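Ondimero Kitchen Challenge Kit
For school clubs, college teams and stubborn individuals
Sold by Um Robotics Supply, Remham

Price: $299 per season (kit and entry are billed together)
Item no. 1439-K
In stock
Ships from Remham in three working days
Page updated January 23, 2023

Overview
What's in the box
What's not in the box
The tasks
Specifications
Team notes
Questions we get
Ordering

Overview

The Ondimero Kitchen Challenge is a student competition in which a robot arm is asked to do things in a kitchen that a nine-year-old can do without looking. It is harder than it sounds, and it already sounds fairly hard if you have ever met a robot arm.

This kit holds everything a team needs to enter except the arm, the kitchen and the patience. You get the task book, the practice parts, the scoring software and a season of access to the team forum, where people will answer your question within the hour and then argue about the answer until spring.

Teams work on a real counter, in a real kitchen, with appliances they already own. There is no standard arena. We tried one in the first season. It had painted walls and a plastic sink, and every team did beautifully on it, then went home and couldn't open a cupboard.

What's in the box

Task book, spiral bound, 102 pages, with wipe-clean covers
Practice button panel with four buttons of different stiffness
Two spare fingertip pads, soft, medium grip
Set of printed counter markers and a roll of low-tack tape
Six screw-top practice jars in three sizes
Cable clips, assorted, more than you think you need and fewer than you will use
USB stick with scoring software and the starter code
Emergency stop extension lead, 16 feet
Team certificate, blank, to be filled in later with whatever level of honesty you like

What's not in the box

A robot arm. Any arm with six or more joints and a gripper may be entered. If your school doesn't have one, ask the nearest college before you ask us. We keep a short list of places that lend.

A coffee machine. Any single-serve or drip model with a lid or button on top will do. Please do not buy a nice one.

Coffee. Water is fine for practice and we would prefer it. The Musside High team used the real thing all through November and reports that the robot improved slowly while the team improved very fast and then stopped sleeping.

A kitchen.

The tasks

There are eight tasks in the book. Teams pick five. The ones people ask about most:

Task 1, Press and Release. The arm reaches an appliance on the counter and presses a button or closes a lid, then backs away cleanly. The appliance must end the run no more than half an inch from where it started. This is the task that teaches everyone about pushing at an angle. A light machine with a small base will travel a long way across a smooth counter if you let it.

Task 2, Jar. Pick up a closed jar, move it to a marked square, put it down upright. Clear jars score extra, for reasons you will understand the first time your depth camera looks straight through one.

Task 4, Pan Handle. Turn a cold, empty pan so that its handle faces the back of the stove. The stove must be switched off at the breaker. Not at the knob. At the breaker.

Task 5, Cabinet. Open an upper cabinet by its bar handle to at least a right angle, then close it. Slamming loses points. So does leaving.

Task 8, Breakfast. Three of the earlier tasks in a row with no human help and no restart. One team finished it last season. They have been unbearable ever since, and we are very proud of them.

Specifications

Shipping weight: 11 lb
Box size: 20 x 14 x 9 in
Practice panel power: USB, 5 V
Software: runs on Linux; runs on Windows if you are good
Log storage: up to 3,000 runs per team account
Team size: two to eight students and one adult
Minimum age: 14
License: one team, one season, one building

On that log limit: it was raised after Gwenllian Harries and her teammates filled the old one before the first deadline. They had recorded 1,439 runs, a great many of them the same lid. We looked through the lot and can confirm that the lid was the problem for a while, and then the team was.

Team notes

We ask every team to send in a page at the end of the season. These bits were worth keeping.

"Measure from the counter edge and write it down. We moved the machine to wipe underneath it and lost an afternoon." - Siwan Howells, Remham Technical College

"Our arm could reach the button fine. What it couldn't do was reach the button without its elbow going into the cabinet above. Check your elbow. We spent two weeks on the hand and never once looked up." - Tianyou Tian, Musside High

"Clip the cable down properly along the forearm. It will find the one drawer handle in the room." - Faith Were, Musside High

"Slow is fine. The judges have chairs." - Elin Kneath, Remham Technical College

Questions we get

Can we use a toy kitchen?
For practice, yes. For a scored run, no. See the plastic sink, earlier.

Do we have to clear the counter first?
No, and please don't. Scored runs must have at least three ordinary objects near the target that the robot is meant to leave alone. Most teams discover the meaning of "leave alone" in week two.

Our arm is mounted on a moving base. Is that allowed?
Yes, in the open class. The base must be locked for Tasks 1 to 4 and may move for the rest. Send us a drawing if it weighs more than you do.

Can a student drive the arm by hand?
In the guided class, yes, from anywhere in the room outside the taped line. In the open class the student may press start, and after that may only press stop. Shouting advice is permitted in both classes and has no measured effect.

How many cameras can we use?
As many as you can mount without drilling into someone's kitchen. Clamps are your friend. We sell clamps.

What happens if we break the appliance?
You get zero for that run and a line in the newsletter. Breakage isn't covered by your entry. Buy the cheap one, as mentioned.

Is the kit reusable?
The hardware is. Returning teams can buy the season entry and the new task book without the box, item no. 1439-R. Jars go missing at a steady rate and can be ordered singly. We have stopped asking where they go.

Can teachers see the scoring code?
All of it, and so can students. If you find a way to score full marks without touching the appliance, tell us quietly. There is a small reward, and the hole gets closed the same week.

Ordering

Schools may order by purchase form or card. Put the team name on the form - the real one, as it gets printed on the certificate box label and we can't change it in April when it stops being funny. One adult must sign the safety sheet before the kit ships. Read it first, especially the part about the stop button being held by a person and not by a person's bag.

Returns are accepted for 30 days if the tape is still on the roll.

Spare parts for this kit

Fingertip pads, pair
Practice jars, single
Button panel, replacement springs
Counter clamp, black, small
Task book, current season only 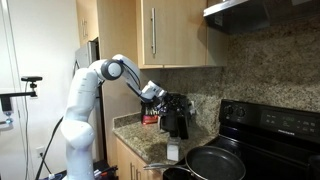 Task 1, Press and Release: gripper on top of the coffee machine, with coffee bag and small container left on the counter.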